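Apr 5, 2019

Sturell bindery notebook, back bench

Picked up where I left off with the Győri account book. Boglárka had it under the boards overnight and I was very pleased with how it came out this morning, the spine much flatter than I'd dared hope, although there's still a bit of a lean toward the tail that I'll have to live with or fix later. Pages are 14 sections, all sewn on two cords, and the first and last sections are the ones giving trouble. The paper there is soft as old flannel and the original holes have torn into each other, so I've been mending the folds with thin tissue and wheat paste before I even think about a needle.

Paste notes, as I keep forgetting to write them down: I made it thinner than last time and strained it twice. Lovely to work with but it takes its time. The batch from November that I still had marked up in this same notebook was much too stiff, and I can see from my own grumpy handwriting that I knew it at the time. Please, whoever reads this, don't go back to that recipe (Lilla, I know you liked it for the cloth cases, and for cloth it's fine).

Folds mended on the front section and on the three behind it. I tried a narrower strip of tissue on the third and I think I prefer it, there's less swelling at the spine when you stack them up. I'll do the rest that way, even though it means the front ones won't quite match. It's an account book for a flour merchant, I don't suppose he'd mind.

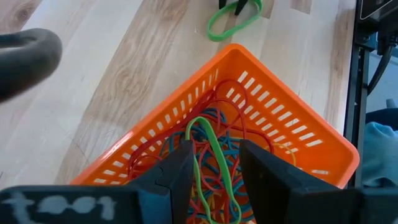
Moved on to the thread after lunch. I'd been planning on the 18/3 linen because it's what I always reach for, but Lilla talked me into trying a finer one on a dummy first and she was right, bless her. With all that tissue in the folds, the thick thread would have given us a spine like a loaf of bread. Waxed it lightly and sewed up a little dummy of scrap sections, and the swell was just what I'd like to see. The colour is too white, though, so I'll tone a length in tea and see if it settles down next to the old stuff.

Had a good long chat with Boglárka over the kettle about the covers. She's in favour of keeping the original boards, worn corners and all, and consolidating them with paste. I was leaning toward new ones with the old leather laid back over top, but the more I handle them the more I come around to her way of thinking. They've got a nice honest weight to them, and there's a pencilled sum inside the back one that I'd hate to bury.

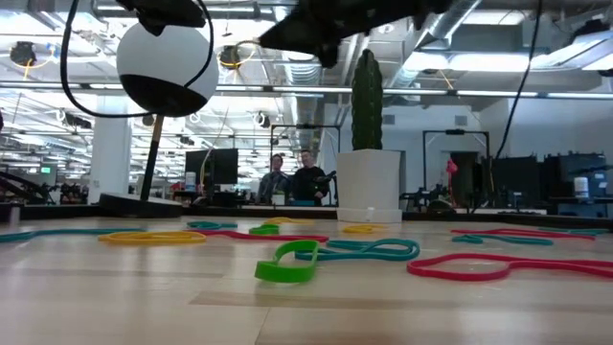
The leather is another story. The spine piece is powdery and comes off on your fingers the moment you look at it sideways, so it's wrapped in tissue in the grey box on the top shelf. Please leave it be until I've had a go at a test patch.

Still to do: tissue on the remaining sections, tea for the thread, and a new blade for the paring knife. Also ring Stunemora about the calfskin, their last sample was a touch too red. Boglárka has the sewing frame tomorrow morning and I'll have it after her.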